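Avitwood Community Kitchen and Fruit Growers Program
Progress report, second period
Prepared for the Ondora Fund by Gilmar Rocha, program manager

Status of the grant

The grant pays for three things: the shared processing kitchen, the training course for small growers, and the part-time market coordinator. The kitchen is open. The first course is finished and the second is under way. The coordinator post was filled in March, two months later than we planned, and this has pushed back the work on school sales.

Kitchen

The kitchen passed its county inspection on the second visit. The first visit found that the floor drain by the wash sinks did not meet code, and we had to have it cut out and reset. The contractor, Vávra, did this at the price first quoted. We lost nine working days.

We now have 17 growers signed up to use the kitchen. Most book a half day at a time. Mornings fill first, and we have started holding two evening slots a week for people with day jobs. The evening slots were full by the second month.

The walk-in cooler has been the main source of trouble. It ran warm twice in hot weather and we moved stock to the chest freezers both times. No product was thrown out. The supplier replaced the door seal under warranty and we have asked for a longer service agreement, which would come out of the maintenance line.

Training course

The course runs for eight weeks and covers food safety, labeling, pricing and basic bookkeeping. The first group had 26 people enrolled and 20 finished. Of those who left, most told us the evening start was too early for them to get there from work. The second group starts half an hour later and attendance has been better so far.

Paavo Tikkanen teaches the food safety and pricing sessions. He rewrote the pricing unit after the first group found it too heavy on spreadsheets. It now starts with one product, one jar size and one batch, and people work out the cost by hand before they touch a computer. The bookkeeping unit still needs work. We would like to bring in someone who does farm accounts for a living, and have set aside the unspent travel money for this if you agree.

Sales and buyers

Truvix, the regional distributor we named in our application, has taken jam and frozen fruit from four of our growers on a trial basis. They want larger and more regular orders than any one grower can fill. We are looking at a pooled label so that several farms can ship together. The growers are split on this — some have spent years building up their own names and do not want to give them up.

School sales have not started. The district buys once a year and we missed the window. The coordinator has met with the food service office and we expect to bid in December.

Berries, spring work 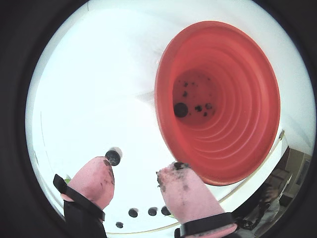
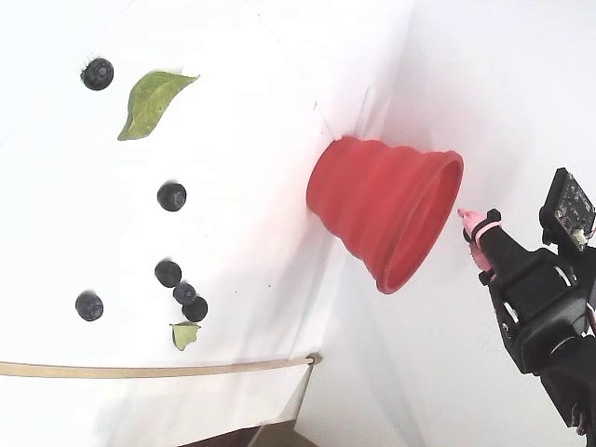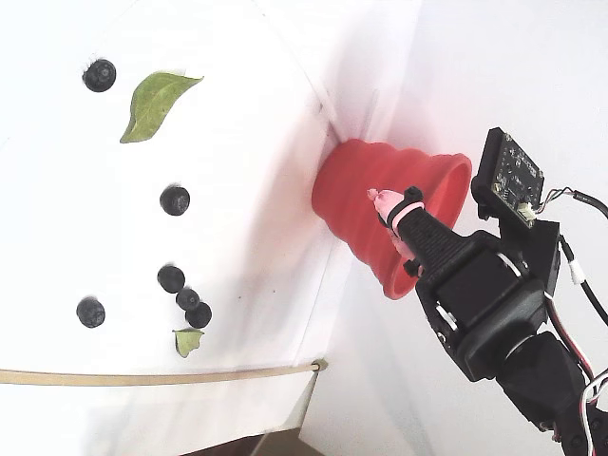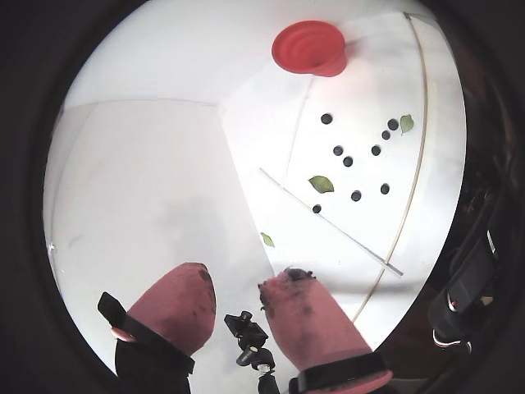 Budget

Spending is under plan by eight percent, nearly all of it from the late hire. Kitchen utilities are over plan and will stay over, as the power rate went up after we wrote the budget. We ask to move part of the unspent salary money to utilities. A revised budget sheet is attached.

Booking fees from growers came in slightly higher than forecast. We have kept the fee flat and do not plan to raise it this year.

Next period

We will finish the second course and open enrollment for the third. The pooled label question goes to a growers' meeting, and we will report the vote to you whichever way it falls. The freezer inventory will move from the paper log to a shared sheet — the paper log has been hard to read and two bookings were lost because of it.

We also need a decision from you on the utilities request before the next quarterly payment. Questions on the budget should go to me, and questions on the course to Paavo at the kitchen office.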